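Quiet Rooms, Loud Breakfasts: Two Nights at the Čierny

I booked the Čierny for the word "quiet." It appears in the listing six times, and I should have known better, because a place that is quiet usually mentions the view. But I had spent most of August in a flat over a bakery and was in a mood to believe things.

The guesthouse is on the uphill side of Drovlow, past the last bus stop, in a building that used to be something to do with wool. There are rooms on two floors and a breakfast room at the back. Check-in is by keypad. The code arrives by text message at three in the afternoon, and mine arrived at ten past four, by which time I had read everything on the notice board in the porch, including the terms and conditions of the parking.

Let me be fair first. The bed was good. I have slept on a lot of guesthouse beds and most of them have a valley in the middle left by years of other people. This one was firm and level, and the pillows had some fight in them. The shower was hot right away. The towels were thin but there were plenty. Somebody cleans the place properly, including the top of the wardrobe, which I checked, because I'm like that.

Now the quiet. My room faced the yard. At night there was hardly a sound, I'll give them that, apart from a pump or a fridge that came on every so often somewhere under the floor and hummed in B flat. Then at 6 in the morning the delivery van came into the yard and reversed, beeping, all the way to the kitchen door. Crates went down. A radio went on. I lay there and thought about the word "quiet" and how it looks in a listing, with nothing around it to say when.

I asked at breakfast whether that happened every day. The woman pouring the coffee said only on days when they have bread. I asked which days they have bread. She said it's a guesthouse.

Breakfast itself is described as a "regional table." I'm always wary of the word regional, which can mean that the cheese comes from nearby or that the doily does. In this case the jam was local and very good, a dark plum one with the stones left in, and the ham was the same ham you get everywhere. The eggs were cooked to order, but you had to order them the night before on a slip of paper, and I don't know at nine in the evening what kind of person I'll be at eight the next day. I wrote "scrambled" and regretted it.
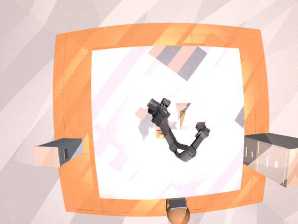 White in the middle, orange all the way around.

The other thing the listing makes a fuss about is the location. "Steps from the Priltberg trail," it says. I walked it the first morning with the intention of counting, then gave up past 1,000 when I was still on the road next to a tire shop. The trailhead is a perfectly nice walk away if you like walking, and I do, so I'm not complaining about the distance. I'm complaining about "steps." Everything is steps from everything. I live steps from Portugal.

The Priltberg is worth the trouble, though. It's not a high hill, but the path goes up through beech woods and comes out on a bare shoulder where you can see the whole valley and the reservoir at the far end. There is a bench. There's also a sign giving the height as a little over 3,000 feet, and an older sign right below it giving a different height, and neither one has been taken down. I ate a bread roll that I'd carried off from the regional table and felt better about most things.

In the evening I ate at Flundska, down by the bridge, which every guesthouse in town seems to recommend. I get suspicious when they all agree. The Čierny even has a stack of their cards next to the keypad instructions. The menu was long – far too long for a kitchen that size – and the waiter steered me off two things in a row before I landed on the trout. It was a decent trout. The potatoes were better than decent. The bill included a cover charge that was printed on the menu in type I could have read with a stronger lamp, so I can't say I was cheated, only that I was given every chance not to notice.

I've been reading the other reviews since I got home. People love this guesthouse. They say it's like staying with family, and I'd like to meet these families, who apparently let you in by keypad and write to you only by text. I saw two people working there in 2 nights and both were pleasant enough, but I don't need to be loved by a guesthouse. I need a hook on the back of the bathroom door. There wasn't one. I hung my robe on the window handle and it fell on the radiator, twice.

Would I go back? Maybe, for the hill, and if they gave me a room on the street side. I asked about that when I left and was told the street rooms are the noisy ones. So who knows. The rate I paid was reasonable, the Wi-Fi held up as long as I stayed near the door, and I brought home a jar of the plum jam, which they sell from a shelf in the hallway with an honesty box. I put in the full amount and then stood there working out whether anyone else does.

One practical note if you're driving: the parking behind the building belongs to the guesthouse only on the left side. The right side belongs to the neighbor, who comes out. The sign explaining this is on the notice board inside the porch, and you can't get into the porch until they text you the code.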